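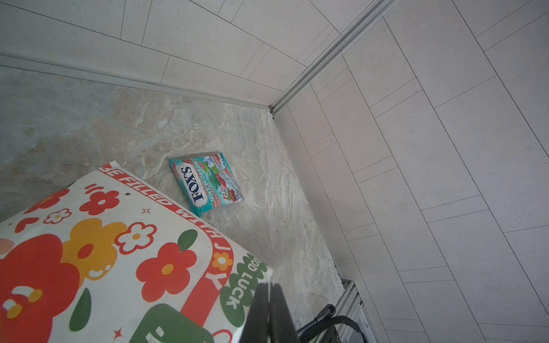 The Kitchen Clock

The invitation said the machine would be switched on for the public at noon, and that there would be soup.

I went for the soup. I had been writing about physics for long enough to have attended four different dawns of the quantum age, and the catering had improved at each one. Teresix had taken over the old dairy in Fernora, painted the walls the color of skim milk, and hung a banner over the loading dock that said ASK IT ANYTHING. Under that, smaller: one question per guest.

A woman in a gray jacket gave me a badge and a card with a pencil tied to it.

"What kind of question?" I said.

"Any kind."

"And it knows the answer."

"It holds all the answers," she said. "Then it lets go of the ones that aren't yours."

I had heard a version of this before. At the third dawn, a man with a laser pointer had told us his computer tried every door at the same time. I asked him afterward how it knew which door to report, and he said that was the hard part, and went to catch a train. That is the hard part. You can put a thing into as many states as you like, and when you look, you get one. Getting the one you wanted takes a clever bit of arithmetic, and the arithmetic is known for only a few sorts of problem. Soup is not among them, or love, or where I left my gloves.

So I wrote on my card: How many chairs are in this room?

It was a mean question. I was in a mean mood. There were rows and rows of them, folding ones, and I had no intention of checking.

The machine hung behind glass in what had been the cold store, a brass chandelier in a white can. You couldn't see the chandelier, only a film of it. The can hummed. A second box, plain and black, stood at the end of a cable with a Wultel sticker on its side, and I noticed that the fan noise in the room came from that one.

"What does the black box do?" I asked the woman.

"It helps with the phrasing."

"Of the question?"

"Of both," she said.

We lined up. The guest in front of me asked if his son would come home, and I looked at my shoes. He fed the card into the slot. The can hummed no louder and no softer, and a slip of paper came out, and he read it and folded it and put it in his wallet behind the bills. He didn't look happy or unhappy. He went and got soup.

I fed in mine.

The slip said: YOU DID NOT COUNT THEM.

I read it again. Then I walked over to the black box and stood with my hand on the lid, which was warm, the way my own laptop is warm. I have thought about that answer more than it deserves. It is a good answer. It is also exactly what a bored person would write, or a program that had read a great many bored people. It would have been true for nearly anybody who asked. A fortune-teller on a pier could have done it for 2 dollars.

The founder spoke at one. He used the word Oláh, which was the name they had given the chip, as if it were a relative who had done well abroad. He said Oláh had 4,000 qubits. A student near the wall put up her hand and asked how many of them were good.

"We don't think of them as good and bad," he said.

"How many are left after you fix the errors?"

He smiled at her for a while. "Two," he said, and went on to the next slide, which was a photograph of a sunrise.

I liked the student very much. I looked for her afterward, but she had taken her card and gone, and the woman in the gray jacket was stacking bowls.

"Do you ever ask it things?" I said.

"Every morning. When I unlock."

"What do you ask?"

She thought about whether to tell me. "I ask it what time it is," she said. "There's a clock in the kitchen, so I can check."

"And?"

"It's been wrong since May. It's always wrong by the same amount, though. Five minutes." She shook water off a ladle. "He says it's drift. I told him somebody should look at the black box, because that's the one with a clock in it. He said I didn't have the background."

I asked if I could put that in my piece. She said she would prefer I waited until she'd found another job.

I waited. My article ran at 2,000 words, on October 7, 2026, and said the demonstration had been well attended and that several claims remained to be tested. My editor cut the part about the warm lid. He thought it sounded like a grudge.

The slip is still in my coat. I went back to the dairy once, in the rain, with the idea of counting the chairs. The banner was down and the doors were chained, and through the window the chairs were folded in a pile against the wall — more than I would have guessed. The can was gone. The cable lay across the floor to the place where the black box had been, and they had taken that too.

I knocked, in case she was in the kitchen. Then I looked at my watch, and added five minutes, and walked to the station.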